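The search box that has to work on a hillside

December 9, 2018

By Eoin Egan

When the search box on a website fails, most people leave. They type two or three words, get nothing useful back and go somewhere else. The firms that build search engines for other people's websites have known this for years, and for years the usual answer was to give the customer a long list of settings and let them sort it out.

Drover is a small company that sells search to organisations with a lot of documents and not many technical staff. Its customers include parish archives, farm suppliers, a couple of housing associations and a chain of builders' merchants. In August it released a new version of its software, called Finura, and it has done away with most of the settings. In their place is a system that keeps a complete copy of the index on the user's own device, so that searching carries on when the connection drops.

This is not a new idea. Desktop search tools kept local indexes long before anyone had a smartphone, and email programs still do. What has changed is that people now expect a search on a phone to behave like one on the web. They expect it to cope with spelling mistakes, to know that "boiler" and "heating" have something to do with each other, and to put the right answer near the top. Those features have mostly been done on a server, where there is plenty of memory and nobody's battery to worry about.

Drover's engineers started with the complaints. One of the company's oldest customers is Wedurus, which supplies parts for milking equipment and sends fitters out to farms. The fitters carry a catalogue on a tablet. Until this summer that catalogue was searched over the mobile network, and in a stone dairy at the bottom of a valley there often wasn't one. Fitters would walk back up the track to the van, search for the part, write the number on their hand and walk down again. Several of them went on using the printed catalogue, which was last updated four years ago and lists parts that are no longer made.

The Wedurus catalogue was a good test because it is awkward. Parts have a number, a trade name, a proper name and often a local name as well. The same rubber liner goes by different words in Devon and in Dumfries. A search engine that only matches letters is no use with that, and a list of alternative words kept by hand goes out of date as soon as the person looking after it changes jobs.

Finura's approach is to learn from searches that have already been made. If a person types one thing, finds nothing, types another and then opens a page, the software treats the two searches as probably related. Enough of those and the link is made permanent. The work is done on Drover's servers overnight, and the result is sent out to each device as a small update. Nothing is learned on the tablet itself, which keeps the app simple and means every fitter gets the same answer to the same question.

To check whether any of this helped, Drover took 3,000 real searches from the Wedurus records, all of which had ended with someone opening a part page. It ran them through the old system and the new one. With the old software, the right part came up first in 993 of them. The new version managed more, but the company would not give me a figure, saying that it was still arguing over how to count searches that have two correct answers. It did tell me that 1,013 of the searches contained at least one spelling mistake, and that this was the group where it saw the biggest change.

I tried the catalogue on a tablet with the wireless switched off. Results came up as I typed. A misspelt part name brought up the right part in second place, under another with a very similar name. A search for a phrase in plain English, "thing that holds the cluster up", returned a page of clamps and brackets, some of them relevant. Searching by part number was instant, as it ought to be.

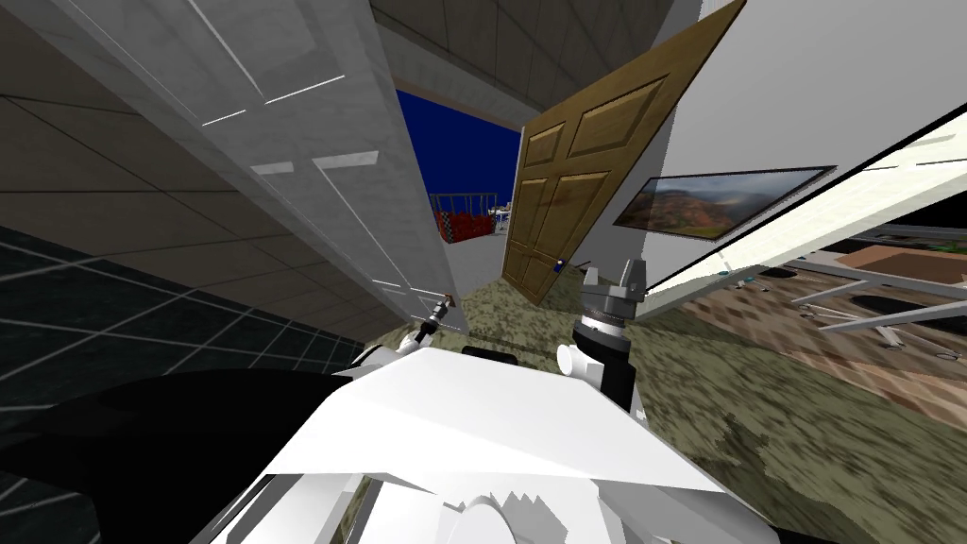 There were weak spots. The first download of the index took far longer than I expected on an ordinary home connection, and the app gave no sign of how far along it was. I closed it once, thinking it had frozen, and it began again from the beginning. Drover says a progress bar is planned. Filters were also slow to respond, and choosing two at once sometimes cleared the first.

A bigger question is what happens when the copy on the device is old. A fitter who hasn't had a signal since breakfast is searching this morning's catalogue, and that does no harm. A housing officer looking up safety guidance on a copy that is three weeks out of date is in a different position. Finura shows the date of the last update in small grey type at the foot of the results. I would like to see it at the top, and I would like it to change colour after a few days. The customer can set a limit after which the app refuses to search at all, but it is switched off when the software is installed, and I wonder how many will find it.

Privacy comes out rather well. As searches are answered on the device, Drover does not need to see them at the moment they are made. It does collect them later, in order to learn which words go together, and they are sent without a user name. An organisation can turn this off. The search will then go on working but won't improve, and the customer is back to keeping its own list of alternative words. Magagula, a law centre with three offices, has taken that option. Its staff search case notes, and it did not want any record of those searches leaving the building. It told me that the list takes one person an hour or so each month.

The price depends on the number of documents and not on the number of searches, which will suit a busy site with a small collection. The cheapest plan stops at 3,000 documents. After that there is a sharp jump, and organisations just over the line may want to look at what they could throw out first. Old price lists and duplicate forms tend to account for a good deal of it.

Larger search companies have most of the pieces needed to do the same thing, and some already offer a cut-down index for phones. They have tended to treat it as a fallback for bad moments, with fewer results and no help with spelling. Drover has made the copy on the device the main one, and the server is there to feed it. That does put a ceiling on the size of collection it can handle. A national library would not fit, and the company says it has turned down two customers for that reason.

At Wedurus, the printed catalogue has not been withdrawn. The firm had a small stock left over and the fitters asked to keep them in the vans. Next year's edition has been cancelled, though, and the money is going on tougher cases for the tablets, two of which have already been trodden on by cows.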